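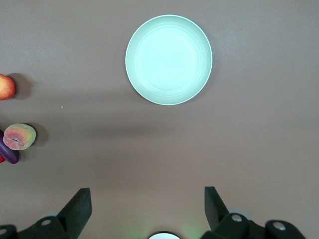 I finished Lesham at one in the morning with a cold cup of tea next to me and work the next day, so you can guess which way this review is going. It's a crime drama in 13 episodes, set in a made-up harbour town that gives the show its name, and I'd put off starting it for ages as the trailer made it look like every other grim thing with a dead body on a beach. There is a body, fine. It isn't on the beach though!

The set-up, without spoiling much: Priit Laur plays Zinum, a customs officer who has been sent home to Lesham after messing up a big case in the capital. His old school friend Pinto now runs the ferry company, which in a town like that means he runs pretty much everything. A ferry clerk goes missing, her locker is cleared out overnight, and the only thing left behind is a ticket stub numbered 1414. Zinum starts asking about it in the first episode and people keep being very nice to him and telling him nothing.

What I loved is how long the show lets the two friends go on liking each other. Usually you get one warm scene over a beer and then it's all shouting in car parks. These two go fishing. They argue about a football match from when they were kids (it comes back later, so do listen). By the time Zinum properly suspects him you're half hoping he'll drop the whole thing and go home, and I think he is too.

Laur is brilliant. I only knew him from a rather soppy hospital series where he mostly stood in corridors looking worried, and I wasn't sure he could carry something this heavy. He does a lot with very little. There's a dinner in episode four where his mother works out what he's been up to and he just carries on buttering his bread, slower and slower, and I had to pause it and walk round the kitchen for a bit.

The mother is great too, by the way. She gets the best lines and she's wearing the same green cardigan for about half the series, and I now want that cardigan quite badly.

Now the grumbles. The middle sags. Episodes seven and eight are mainly about a land deal up at the old quarry, and although it does matter in the end, we really didn't need two full hours of men unrolling maps. I did some ironing. There's also a journalist character who turns up, is terribly clever, finds a key document in about ten minutes and then vanishes until the finale. I'd have happily swapped the quarry for more of her.

And the music! Somebody decided that every single conversation needed a low humming noise under it. A woman buys a loaf of bread and it sounds like a submarine is going past. You do stop noticing after a while, or I did, but my sister gave up after the second episode and the humming was her main complaint.

It looks lovely, I'll say that. Lots of early morning fog and wet cobbles and those yellow ferry lights, and the town feels like somewhere people live, with rubbish bins and badly parked vans. I spent a silly amount of time trying to work out how you'd walk from Zinum's mother's house to the terminal. I still think the bakery moves between episodes two and five, so if anyone's worked that out please tell me.

I'm not going to say anything about the ending except that I guessed who but got the why completely wrong. A few people I've talked to found it too quiet. I liked it. The last conversation is between two people sitting in a van with the wipers going, and it was far more upsetting than a chase would have been.

If you watched Zakunel a couple of years back and liked the slow family side of it, you'll get on with this one. If it was the fights you were after, there's exactly one here, it's on a staircase and both of them are rubbish at it.

The subtitles are decent, with a few odd moments where the jokes clearly haven't made it across. A second series is supposed to be starting filming in June, and I can't see how they'd do it with who's left, but I'll be watching. Four stars from me, and it would have been five without the maps.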